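Print this page | E-mail to a colleague
Search the archive Enter keyword Go

The bag that argues back

Inês Bastos has spent the better part of a year teaching two robot arms to handle soft luggage, and she would like it known that suitcases are for cowards. "A suitcase has the decency to stay where its corners are," she says. "Pick up a fabric bag and you have a new bag."

Her project, Frade, runs out of a lab at Zulusside with Saodah Ngui, who writes most of the code and distrusts most of it. Their method is simple to describe and was a misery to get working. One arm holds the bag and the other goes looking for something useful, such as a zip pull. A person steers both arms through the job, the computer copies the person, and then everyone has a cup of tea and finds out what it has learned.

The wrist cameras were Ngui's idea. From overhead the system knows where the bag is; close up, it is meant to know what it has got hold of. Much of what they record is dull. "You would be amazed how much of this field is white panelling," she says.
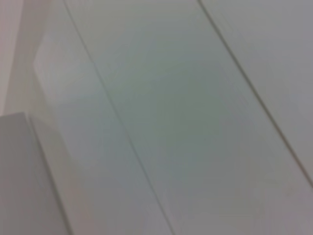 Why keep the dull footage at all?

Because the arm has to learn what to do when there is nothing in view worth grabbing. Bastos and Ngui recorded 1,128 demonstrations, and in their first round they threw away the stretches where the wrist camera saw only background. The trained arm then behaved like a man who has lost his glasses. With those stretches put back, it learned to turn round and look again.

The part they are proudest of is the holding. Earlier versions gripped too hard with both hands and pulled, which Bastos calls "the tug-of-war period". The current one treats one gripper as an anchor and lets the other give way.

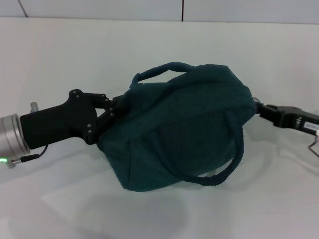 Both grippers on the teal bag during work on two-handed holding.

On 373 test attempts, the new method failed 26 times. Ngui has watched every failure more than once and sorted them by cause. In 19 the free arm lost track of the zip pull after the fabric shifted. The rest she files under "sulking".

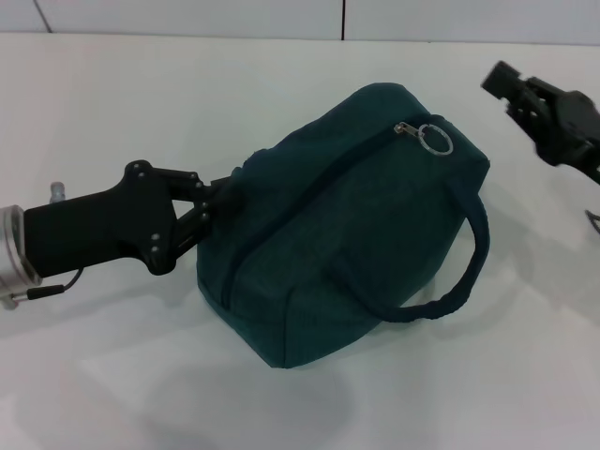

One gripper on the bag, the other clear of it. The ring on the zip serves as a pull.

Would it work on a different bag? Bastos pauses for longer than a funding body might like. "On a similar one, yes," she says. "On my own rucksack, it gave up – and so do I, most mornings."

The pair will present the results at the Bremis workshop in May. Ngui is already recording drawstrings.

Related items
Vomik: a cheaper fingertip for soft goods
Why robots still can't fold a fitted sheet
Bremis workshop: call for posters

Print this page | E-mail to a colleague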